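Ticket: Left gripper slow to close on visitor station after room change
Opened by: Pornthip Yensuk
Product: Esness simulator, with Cleltard hand controllers
Site: Dunleavy, ground floor demo room
Priority: Medium (was High on the day!)
Status: Closed, with one thing left over

Wednesday, January 29, 2025

Hi Lertchai, I said on the phone I'd write this up properly, so here goes, and apologies in advance for the length. We had our open day at Dunleavy today and the visitor station misbehaved for a good part of the morning. Everybody was lovely about it and most of them had a great time anyway, but I'd like to get it sorted before the Bakolo people come through, because they'll be asking a lot harder questions than a bunch of Year 9s.

What was happening: you sit down at the visitor station, pick up the two Cleltard controllers, and drive the robot's arms in the simulated rooms. The right hand was fine all day. The left hand moved fine too, so the arm went where you pointed it, but the squeeze to close the left gripper came late. Sometimes it was half a beat late and you'd hardly notice. Other times you could say "it's not working, miss" and THEN it would close, by which time the kid had let go, so it would open again after the same wait. You can imagine the giggling.

The first group didn't have the problem at all. They were in the room with the chopping board the whole time. It started when we switched rooms for the second group, and I didn't connect the two until much later (more on that below).

What I tried on the day, more or less in order:

1. Swapped the left controller for the spare. Same.
2. Fresh batteries in both. Same, and now I've got a drawer full of perfectly good batteries that I can't tell apart from the flat ones.
3. Swapped left and right, so the spare was in the right hand. Right gripper fine, left gripper slow. So it isn't the controller.
4. Quit Esness and opened it again with the bedroom loaded straight away. Fixed! For as long as we stayed in the bedroom.
5. Changed room from the menu. Slow again.
6. Moved the receiver off the back of the computer onto the desk, on Montri's advice. No difference, but the cable's tidier now so I left it.
7. Turned the big screen mirroring off. Felt a bit better to me, but Montri thought I was kidding myself, and he was timing it on his phone, so I'll take his word.

How the station was set up, in case it matters: one computer, Esness running the session, big screen on the wall mirroring the head view so the people queueing can watch, and a smaller monitor on the desk for whoever's driving. We had the bedroom with the table and the green striped bed going for most of the second half, and the close gripper view for people who wanted to have a crack at the bowl. There's a fair bit on those tables, by the way, and the kids loved that. Everyone goes straight for the yellow toy. We'd planned a proper little routine with instructions on a card and I don't think a single visitor followed it.

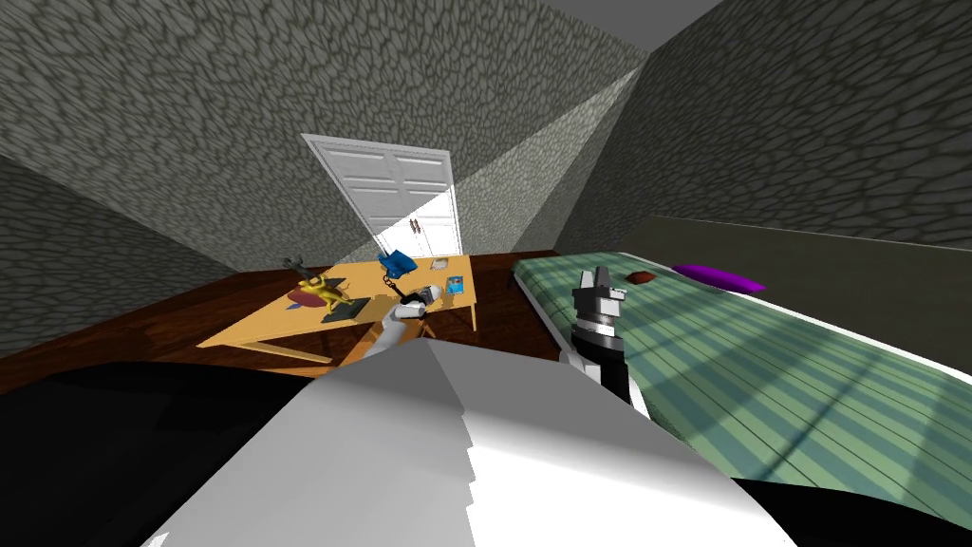
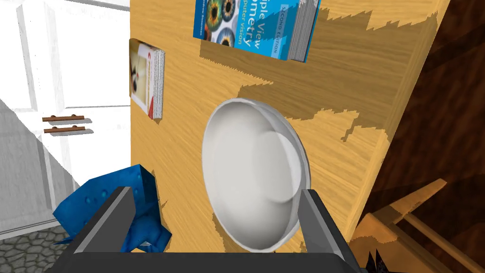
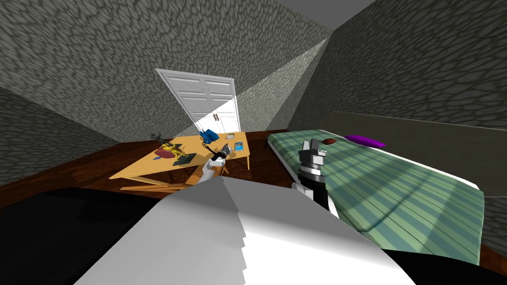
All from the Esness simulator: the bedroom first and last, the bowl close up in between.

Numbers, since you always ask: we had about 200 people through the door, which is well up on last September. I didn't keep count of how many sat down at the station but it was busy from the minute we opened. Each turn was meant to be 5 minutes and I was pretty soft about that.

I've attached the session logs from the whole day. There's a gap over lunch where I shut everything down and ate a sandwich.

Pornthip

---

Reply from Lertchai Meesuk

Thanks for this, very thorough. Number 4 is the useful one. If a clean start fixes it and a room change brings it back, then I'd look at what Esness does with the controllers when it loads the second room. Two questions. Did you change rooms from the menu every time, or did anyone use the shortcut on the controller? And is the station still on the settings from September, or did somebody update it?

---

Reply from Pornthip Yensuk

Menu every time, as far as I know! I was standing right there for nearly all of it, except for a bit when Genivaldo took over so I could show a couple of teachers the workshop. I'll ask him.

Settings: I had to go and look. The station was updated the week before the open day. Eustaquio did it while he was putting the new rooms on, and he did tell me, I just didn't think of it as a change because everything looked the same when I sat down. Sorry, that probably should have been the first line of the ticket.

I also sat down this afternoon with no audience and had another go. Started in the bedroom, gripper was snappy. Changed to the bowl, slow. Changed back to the bedroom, slower again. Did it one more time and it was properly awful, I could have made a cup of tea. So it seems to stack up with each change, and that fits with how the second group had it mild and the last group had it bad.

---

Reply from Genivaldo Andrade

Genivaldo here, Pornthip asked me to add my bit. I used the menu. I did change rooms 3 times while she was away though, because there was a family with twins who each wanted a different one, and I wasn't going to be the one to say no. I noticed the left gripper getting sluggish but I figured the kids were squeezing the wrong button. I'd told one of them so quite firmly, so now I feel bad about that.

---

Reply from Lertchai Meesuk

No harm done, that's a big help. I went through the logs and I can see it. Each room change adds another listener for the left grip and doesn't drop the old one, so the squeeze goes through all of them before the gripper gets told to close. The right grip is cleaned up the way it should be. It looks like a line that was copied for the right hand and missed for the left when the new rooms went in. Eustaquio has seen it and agrees.

Fix is in the build I've put in your shared folder. Install it on the visitor station only for now and leave the desk machine in the office alone. Then load the bedroom, change rooms 20 times from the menu, and try the left grip at the end. If it's still quick, we're good.

---

Reply from Pornthip Yensuk

Done! Installed it first thing, and it went on without a fuss. I did the full lot of room changes with Montri sitting next to me making tally marks on an envelope (he takes it very seriously), and the left gripper closed right when I squeezed, same as the right one as far as either of us could feel. He timed it on his phone again too and couldn't catch any wait.

Then we both had a play, for testing purposes. I'm still hopeless at picking things up from above. Montri's favourite trick is coming in low from the side and he's annoyingly good at it.

I've put a note on the station saying which build it's on, so whoever runs the Bakolo visit can check it before they open the doors. I've also rewritten the visitor card. It just says pick something and try to move it now, with a little drawing of which button is the squeeze.

The one thing left over: the menu still pops up on the big screen in front of everyone whenever you change rooms. It's not broken, it just looks a bit messy, and people in the queue start yelling out which room they want. Could it show on the desk monitor only? Happy to open a separate ticket if that's easier for you.

---

Reply from Lertchai Meesuk

Separate ticket please, and put Eustaquio on it, the mirroring is his. Closing this one. Office machine can have the new build whenever it suits you.

Dunleavy Demo Room Support | Contact the desk | © 2025 Dunleavy | Back to top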